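Mirosholm Priory Local History Group
Notes of the December meeting, held in the back room at the Mulligan, 7.30 pm

Evening all. I've typed these up from my notebook, so if I've put words in your mouth please shout and I'll put it right. We had a good turnout considering the fog, and the landlord had lit the fire for us, bless him. Apologies came from both the Estitz walkers, who were stuck behind a gritting lorry, and from our speaker for the spring, who'd hoped to pop in and say hello.

Last meeting's notes

Agreed, with one correction. I wrote that the west range was pulled down to mend the mill. It was the old gatehouse stone that went to the mill, and the west range went (as far as anyone knows) into farm walls all along the lane. Sorry! I do know the difference, I was just writing too fast.
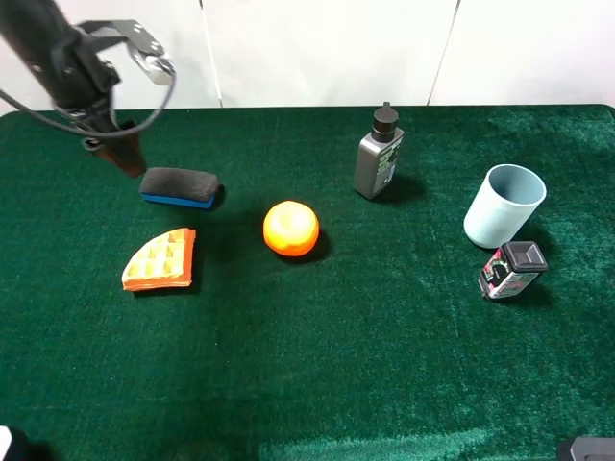

Graça Henriques
Minutes Secretary, Mirosholm Priory Local History Group

Matters arising

The key to the lower gate has been found. It was in the tea tin. We're having a second one cut and it'll hang in the vestry with a label on it.

I'd written to the county archive asking whether the bundle of priory rentals could be looked at without an appointment, and the reply is no, but they'll hold a table for us on any morning if we give them a fortnight's warning. I'm happy to drive if people want to share a lift. There's space for 4 of us if nobody minds the dog blanket.

The fishponds

This took up most of the evening and I make no apology for it, it was lovely. We've now walked the whole of the low field with the farmer's blessing, and the dips along the bottom hedge really do look like a run of monastic fishponds, one feeding into the next. We paced the longest bank at about 152 yards. My own pacing came out a good bit shorter than that, but I was in wellingtons two sizes too big and was outvoted.

There was a long back-and-forth over whether the top pond is a pond at all. One camp says it's far too shallow and is simply where clay was dug for the tile kiln. The other camp (me included) says six centuries of silt and cows would make anything shallow. We looked at the tithe map, where the field is called Stew Close, and a stew is an old word for a pond where you kept fish ready for the kitchen. I thought that settled it! It didn't. The clay party pointed out that the name could belong to the lower ponds only and I have to admit that's fair.

What we did agree is that nobody should put a spade in the ground. We'll do a proper measured sketch while the grass is short, then ask the county for advice before we go any further. The sketch plan will be drawn up at one scale for the whole field, and I'd ask everyone to hand over their rough notes as they are, mud and all, and not tidy them up first.

Zuner's drawings

Some of you will remember the little book of drawings by Zuner, who came through on a walking tour and sketched the chapter house doorway when it still had its arch. We've been offered the loan of it for a month. It needs to be kept flat and out of the light, and handled on a table with nothing to drink anywhere near it, so the Mulligan is out, I'm afraid. The school has said we can use the library after four o'clock.

I've seen the book once before and the doorway drawing is a treat. He shows three orders of moulding where we've only got the stumps of two, plus a carved head on the left-hand side which has completely vanished. There was a happy ten minutes of guessing where the head ended up. The favourite theory is the rockery at the old vicarage -- I have been asked to make polite enquiries.

A question was raised about how far we can trust him. In his view of the church he's moved the hill to make a nicer picture, so he may have helped the doorway along too. We'll compare the drawing with the stumps on site before anything goes in the booklet.
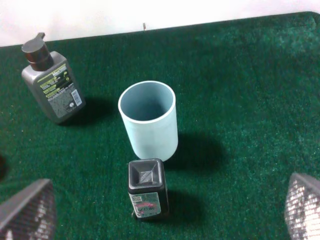

Pump bottle on the green cloth.

The booklet

Text is nearly there. Chapter 2, on the founding of the priory, has been cut by half, and it reads much better without the four pages on the founder's cousins. (They can go in an appendix. Or a drawer.) The section on daily life still needs someone to check the hours of the services, which we've got in two different orders on two different pages.

We talked about the price and went round in circles. I wanted it cheap enough that people would pick one up after a walk round the ruins, others wanted to cover the colour printing. In the end we settled on black and white inside, with a colour cover, and I'll get a fresh quote on that basis.

The ruins walk

The leaflet says the walk takes an hour and it doesn't, not with the stile as it is. We'll change it to an hour and a half. The sign by the infirmary is to be reworded too, as it still calls the drain a secret tunnel and visitors keep asking where the other end comes out. It comes out in the brook, as drains do.

Jobs to do

Quote for the booklet cover -- me
Polite enquiries about the rockery -- me again
Letter to the county about the ponds -- the Stew Close party and the clay party, jointly, and please keep it to one page
Rough notes and measurements from the low field -- everyone who walked it
New wording for the drain sign -- to be brought along next time

Any other business

Eight people would like to go to Estitz in the spring to see the abbey barn, so we'll look into a minibus. The roof timbers there are supposed to be original and there's a tea room, which swung it.

We finished just before ten. The next meeting will be in the school library so that we can see the Zuner book. Please come with clean hands and pencils only.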